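自己动手做一块印花桌布:从量桌子到熨平最后一个角

2023年4月5日

前阵子收拾柜子,翻出我做的第一块桌布,四个角没有一个是一样的,有个角还鼓着一个小包,像里面藏了颗花生。我当时拿着它站在柜子前面笑了好一会儿,又舍不得扔,叠好放了回去。后来想,既然这几年总有朋友来问我桌布怎么做,干脆从头到尾写一遍,写得啰嗦一点,把我走过的弯路也写进去,省得大家再像我当年那样,对着一个鼓包的角发愁一整晚。

桌布说起来是缝纫里最简单的东西,就是一块布,四条边,四个角。没有拉链,没有袖子,没有领子。可是正因为它简单,一眼就看得见毛病,边歪一点点,坐下来吃饭的人低头就能看到。所以呢,别急,慢慢来,一个下午加一个晚上,足够了。如果你家里有小朋友在旁边跑来跑去,那就两个下午,也没什么关系。

需要准备的东西

布料(买多少后面细说)
颜色相配的缝纫线,我习惯用Ogola的棉线,结实,不怎么起毛
缝纫机,最普通的直线机就行,没有的话手缝也可以
熨斗和熨衣板
软尺、一把长直尺
划粉或者水消笔
珠针或者布夹子
剪布专用的剪刀
一小块硬卡纸

剪布的剪刀请一定单独收好,跟家里人讲清楚不许拿去剪纸、剪快递袋。我家那把被拿去剪过一次砂纸,后来剪什么都像在啃,送去磨了也没完全磨回来,至今想起来还有点心疼。

第一步:量桌子

先把桌上的东西全挪走,量桌面的长和宽。要量最宽的地方,因为有些老桌子边缘是带弧度的,中间比两头宽,只量一头,布做出来就会短一截。圆角的桌子也照长方形来量,角的事情后面再处理。

然后决定垂下来多少。平时吃饭用的桌布,我喜欢每边垂下大约20厘米,坐下的时候布不会堆在腿上,站远了看也有个样子。想要隆重一些可以再长,想要利落一些就短一点。拿不准的话,找一条旧床单铺上去,往下拉一拉,坐下来试试看,自己舒服就好。这个办法是最笨的,也是最管用的,我到现在每次换桌子还这么做。

接下来是折边。我用的是宽折边:先折进去2厘米,再折进去5厘米,这样边沉甸甸的,垂下来很服帖,风从窗户吹进来也不容易掀起来。你要是更喜欢窄边,第二道折小一点也完全可以,只要四条边都一样。

所以布要裁成这么大:
长 = 桌面的长 + 两边垂下的长度 + 两边的折边
宽 = 桌面的宽 + 两边垂下的长度 + 两边的折边

注意是“两边”!我有个很好的朋友,算得仔仔细细,写了满满一张纸,就是每个方向都只加了一边的折边,结果做成了一块很漂亮的、放哪张桌子都不太对的布,现在盖在她家钢琴上,倒也挺好看的。

算好以后把数字写下来,写在纸上,别记在脑子里。到了布店,老板问你一句家里养的猫好不好,你就全忘了。

第二步:选布

料子方面,纯棉最好伺候,好剪好缝好熨,新手就从它开始。棉麻的有垂感,带一点粗粗的手感,夏天看着凉快,就是容易皱,你得是一个不介意皱的人才行。涤棉不爱皱,洗完抖一抖就能铺,家里人口多、天天要换洗的,选它很省心。太薄的布不建议,桌面的颜色会透上来,白底花布铺在深色木桌上,整块都会显得灰灰的。太厚的也不建议,四个角叠起来好几层,家用的机器走到那里会喘气。

我前年在Hoviseck住过一段时间,常去一家叫Burkosance的布店,店面窄窄的,布一卷一卷立着,要侧着身子才能走进去。店里的老师傅Ferenc Pálfi教了我一个挑印花布的法子:把布拉开一大段搭在手臂上,退后几步,眯起眼睛看。眯着眼睛的时候花朵叶子都看不清了,剩下的只有深浅和疏密,这时候如果你觉得某个地方特别跳,铺到桌上以后它会更跳。这一招我用到现在,买窗帘买被套都用,站在店里眯着眼睛的样子大概有点怪,不过卖布的人都见惯了。

花型的大小也要想一想。小碎花很宽容,裁歪一点看不出来,溅上一滴汤汁也看不出来。大花气派,但是要考虑花落在桌子的什么位置,而且常常要多买一些布。我自己最偏爱的是中等大小的枝叶图案,白底或者米色底,叶子的颜色偏灰一些,再有一点点暖色跳出来。这样的布摆什么碗碟都不打架,春天看着清爽,冬天也不冷清。

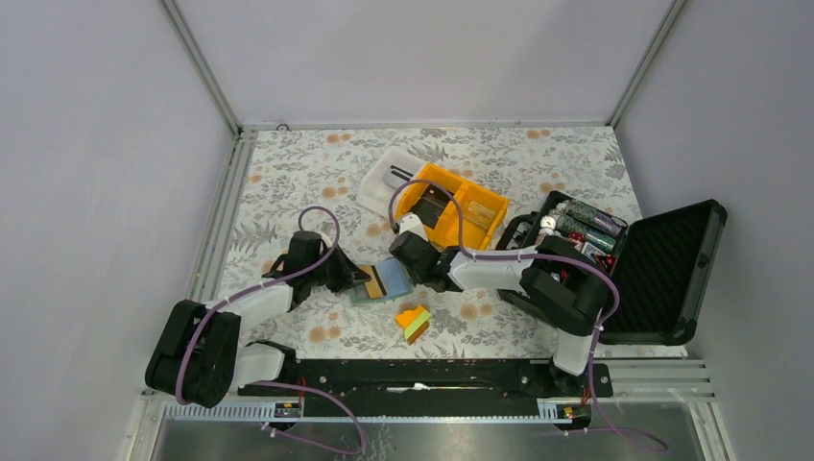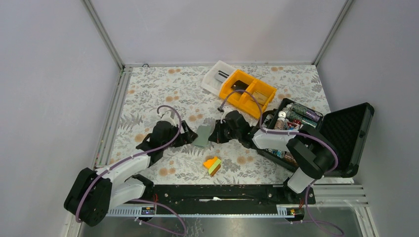
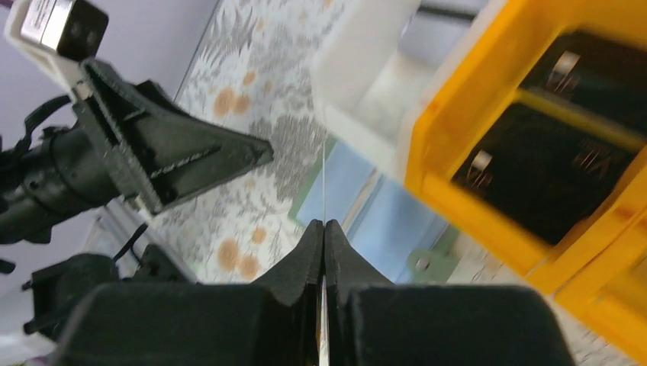 前两张里铺着的是白底印花,灰绿色的蕨叶之间点缀着浅浅的橙色。

枝叶类的图案还有一个要留心的地方,就是方向。有的花布是有上下的,所有的枝条都朝一个方向长,铺在桌上,坐这一头的人看是正的,坐对面的人看就是倒的。这也算不上什么毛病,很多人根本不在意,可是如果你和我一样会盯着看,那就挑枝叶朝四面八方散开的那种,坐哪里都好看。辨认起来很简单,把布转半圈,看着跟没转一样,就是没有方向的。

颜色呢,最好带着家里的一只碗或者一只盘子去店里比一比。听起来有点夸张,可店里的灯光和家里的灯光真的差很多,放一只熟悉的碗在上面,心里马上就有数了。我用一块软布裹着碗放在包里,从来没有磕坏过。要是能把布拿到店门口,在自然光下面再看一眼,那就更稳妥了。

另外问清楚布的幅宽。如果幅宽比你需要的宽度要大,那就谢天谢地,一整块布就够了。如果不够宽,就要拼接,拼接的办法我放在后面单独说。

第三步:先洗,再裁

这一步请千万、千万不要省。新布下水会缩,棉布和麻布尤其如此。我第二块桌布就是心急,没洗就裁了,缝得漂漂亮亮的,请了一桌人来吃饭,饭后丢进洗衣机,拿出来短了9厘米。铺上去那个样子,就像一个长高了的孩子还穿着去年的裤子。

洗的办法很简单,以后你打算怎么洗桌布,现在就怎么洗这块布。以后打算机洗,现在就机洗;以后会用温水,现在就用温水。颜色深的布单独洗,先剪一小角泡在水里看看掉不掉色。如果掉得厉害,多过几遍清水,一直到水清了为止。有人说放盐和白醋可以固色,我试过,老实讲没看出多大的分别,倒是厨房里酸了一天。

裁口的地方洗的时候会散线,散下来的线缠成一团,解起来很费劲。下水之前用缝纫机在两头粗粗地走一道锯齿线,或者用花边剪刀剪一下,就好多了。

晾到半干的时候收下来熨,这时候最好熨。顺着布纹的方向推,别斜着拉,斜着拉会把布拉变形,等你量的时候四个角就都不是直角了。

第四步:找直布纹,裁布

布店里扯下来的布,那一头常常是歪的,不能直接当直边用。找直的办法是抽一根纬线:在布边附近剪一个小口,挑出一根横向的线,轻轻地拉,一边拉一边把布往后推,布上会出现一道细细的缝,沿着这道缝剪,就是完完全全的直线了。线断了也不用慌,剪到断的地方,再挑一根接着拉就是。抽线这件事我觉得特别解压,泡一杯茶,放点音乐,慢慢地抽,窗外下着雨就更好了。

印花布要多看一眼:有时候花是印歪的,图案的走向和布纹对不上。歪得不多,就按布纹来;歪得比较明显,我会按图案来裁,毕竟吃饭的人看的是花,没有人会趴下去看纬线。不过按图案裁的布洗久了可能会有一点扭,这个要心里有数。歪得很厉害的布,在店里拉开看的时候就该放回去了。

量好尺寸,用长直尺和划粉画线。没有那么大的桌子就铺在地板上,先把地拖干净,把宠物请到别的房间。画完以后把布对折,看看两条边能不能重合,再对折到另一个方向看看,都重合了再剪。剪的时候剪刀的下刃贴着地面,不要把布提起来,剪口要长,一刀推到底,一小口一小口地剪,边会像锯齿一样。

织边,就是布两侧那条特别密实的边,我建议剪掉。它缩水的程度和布身不一样,留在里面,洗过几次以后边会皱起来。剪下来的织边条不要扔,捆番茄苗、扎纸袋子都很好用。

第五步:熨出折边

现在请出那块硬卡纸。在卡纸上画两条线,一条离边2厘米,一条离边5厘米,它就是你的量尺了。把布的反面朝上,布边折起来盖在卡纸上,对齐第一条线,用熨斗压下去,往旁边挪一段,再压。这样熨出来的折痕从头到尾一样宽,比一边用软尺量一边用珠针别要快得多,手指也不容易烫到。

四条边都熨好第一道窄的折痕,让它保持折着的样子,然后再熨第二道宽的。熨完第二道,把第二道打开,只留第一道折着。这时候布的每个角上,你会看到两条宽折痕交叉在一起,那个交叉点就是桌布做好以后的尖角,用水消笔在反面轻轻点一下,待会儿要用。

蒸汽可以开大一些,压下去以后停一小会儿再抬起来。熨斗是提起来、放下去,不要来回蹭。我妈妈从前常说,做针线的人一半时间在熨,那时候我觉得她夸张,现在觉得她说少了。

第六步:缝斜角

到了大家最怕的地方了。先深呼吸一下,其实看着复杂,做一个就会了,做到第三个你甚至会觉得有点好玩。实在没有把握,拿一块旧枕套的角先练一遍,尺寸都照真的来。

先把布的正面朝里,在角上沿对角线对折,让相邻的两条边(就是第一道已经折好的那两条边)上下对齐,叠在一起。这时候角变成了一个尖尖的三角形,对角线的折痕从尖端一直通到刚才点的那个点。

然后从那个点出发,画一条和对角线折痕成直角的线,一直画到布边。画的时候拿一张四方的纸,把纸的一条边靠在折痕上,纸角对准那个点,沿着另一条边画就好了。别上珠针,注意让上下两层的边对得严严实实,这一点对不准,翻过来两边就会一高一低。

接着沿着这条线缝过去,头尾都要回针。缝的时候慢一点,靠近布边那里层数多,机器要是走不动,就用手轮一针一针地摇过去,别硬踩踏板,硬踩容易断针。

缝好以后先别剪!把角翻出来看一眼,正面是不是一个整整齐齐的直角,反面是不是一条漂亮的斜线。确认没有问题,再翻回去,把线外面多出来的尖角剪掉,只留窄窄一条缝份,靠近尖端的地方再斜着修掉一点。我那个藏着花生的角,就是当年舍不得剪,把一大团布全塞在里面了。

最后把缝份用手指甲刮开,或者伸进熨斗尖分开熨一下,把角翻到正面。想让角尖一些,用一根筷子圆的那一头从里面慢慢顶,别用剪刀尖,我用剪刀尖顶穿过一次,当时真是欲哭无泪。

剩下的三个角照样来一遍。中间可以起来走一走,喝口水,眼睛看累了最容易对不齐。

第七步:缝四条边

四个角做好以后,折边自然就翻到反面去了,沿着原来熨好的折痕再熨一遍,隔一段别一根珠针。针要横着别,和缝线垂直,针头朝外,拔的时候顺手。

从一条边的中间开始缝,不要从角上起针。紧贴着折边的里侧走线,走到角上斜线的位置,把针停在布里,抬起压脚,把布转过去,放下压脚继续走。绕一圈回到起点,和开头的线叠上一小段,回针,剪线头。

针距调得比平时大一点点,桌布上长一些的针脚看起来舒展。底线和面线都换成新绕好的满线,一圈的路挺长的,走到一半底线没了,接头的地方总归有点不好看。每次我偷懒不换,就一定会在最后一条边上用完,屡试不爽。

没有缝纫机的朋友可以手缝,用藏针缝,每一针只挑起正面一两根纱,正面几乎看不到线。手缝当然慢,可是一边听广播一边缝,几个晚上也就完成了,而且手缝的边软软的,有一种机器缝不出来的味道。

布幅不够宽怎么办

不要在正中间拼!一条接缝从桌子当中穿过去,放杯子都会觉得不平。比较好看的办法是中间用一整幅,两侧各拼一条窄的,这样接缝落在桌子靠边的地方,或者索性落在垂下来的那一段上,几乎注意不到。

印花布拼接要对花。把要拼的那一条的边先熨出一道折痕,放到整幅布上面挪来挪去,挪到图案接上了,用珠针密密地别住,再翻开来,沿着折痕缝。对花是很费布的,买的时候至少要多买一个完整的花样循环,大花要多买两个才放心。叶子图案对花比条纹和格子轻松得多,差那么一点点,眼睛会自己把它接起来。

如果实在对不上,不妨反过来,故意在接缝的地方压一条素色的布带,看起来像本来就设计好的一样。我在Jerkuvholm的市集上见过一块这样的桌布,素带子配得特别雅致,我蹲在那里研究了半天,摊主还以为我要买,最后不好意思,买了两条茶巾走的。

圆角和圆桌

桌子是圆角的,布照样可以做成方的,角垂下来会长一截,挺有韵味。如果觉得会绊到脚,就把布铺好,用一只大盘子扣在角上当样板,画一道弧线剪掉。弧线的地方不能用宽折边,会起褶子,改用斜裁的布条包边,四周都用同样的包边就统一了。

圆桌的话,把布对折再对折,从折起来的那个角的中心拉一根绳子,绳子另一头绑上水消笔,像画圆规那样画一道弧。绳子要选没有弹性的,我用过一次毛线,画出来一个鸡蛋。

洗和收

日常吃饭溅到一点东西,当场用湿布从外往里按,不要搓,搓会把印子搓大。油渍撒一点玉米淀粉,放一会儿,刷掉,再抹一点洗洁精,洗的时候就容易下来了。茶渍和果汁越早处理越好,用凉水从反面冲。咖喱我就不安慰大家了,尽力而为吧,然后拿出去晒一晒太阳,有时候晒着晒着会淡下去不少。

洗的时候反面朝外,印花褪得慢。晾的时候沿长边搭在绳子上,边抻平,趁着还有一点潮气熨,先熨反面再熨正面。熨好了不要马上叠,搭在椅背上让它凉透,热着叠起来就会留下很深的折痕。

收的话,能卷就卷。找一个包装纸用完以后剩下的纸筒,把桌布松松地卷上去,外面包一层旧棉布,竖在柜子角落里,拿出来一铺就是平的。只能叠的话,每隔一阵子换个地方折,免得老在一条线上磨。我是每年九月换季的时候把所有的桌布拿出来重新叠一遍,顺便看看有没有开线的地方,有就当场补两针。

朋友们常问的几件事

剩下的边角料能做什么?做餐巾最合适,小方块,窄折边,角也可以用同样的办法缝,正好拿来练手。再小一些的可以缝杯垫,夹一层旧毛巾在里面。更小的碎料我都攒在一个饼干盒里,也不知道攒来做什么,反正舍不得丢。

桌布老往一边滑怎么办?桌面如果是漆得很亮的那种,在桌布下面铺一层薄的法兰绒,布就不滑了,放碗的声音也轻了。在户外用的话,可以在四个角的反面缝一个小口袋,放进洗干净的小石子,洗的时候记得拿出来。我有一回忘了,洗衣机响得邻居都来敲门。

缝出来的边像波浪一样怎么办?多半是缝的时候手在后面拉布了。机器自己会送布,手只要轻轻扶着引个方向就行。已经波浪了也别拆,先喷水用蒸汽好好压一遍,常常就平了大半。

斜角翻过来发现两边差一点点呢?差得很少,熨一熨就没人看得出来。差得多的话,拆掉重来吧,拆一个角没有多久的,拆线的时候放首喜欢的歌。

我那块鼓着小包的桌布,现在阳台上种花的时候铺着用,沾了泥也不心疼。大家要是照着做了,哪一步看不明白,在下面留言告诉我,我看到了就回,斜角那一段如果讲得还不够清楚,我再找时间补一份手画的图上来。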